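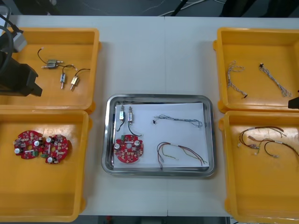
Bandejas amarillo anaranjado y una de acero inoxidable sobre la mesa blanca.

Proyectos de alumnos | Tecnología y consumo
Por Mahfuz Fakir – octubre

Separar residuos en el comedor: informe final

Objetivo: saber cuánto pan se tira en el comedor Ostari y si cambia algo con carteles. Duración, 7 días. Muestra: 52 alumnos, todos del turno de tarde. Pocos, ya lo sé.

Método – pesar el pan sobrante a las 15:30, báscula de cocina, anotar en hoja compartida. Sin carteles los tres primeros dias, con carteles los demás.

Resultados: media de 500 g diarios antes, 30 g menos después. Diferencia pequeña. El cuarto día hubo lentejas y sobró menos pan, asi que el dato está contaminado.

Problemas: la báscula se apagaba sola, y un día se pesó con bolsa. Corregido a mano.

Pendiente – repetir con el turno de mañana y preguntar a cocina cuántas barras piden.

Compartido 7 veces | 0 comentarios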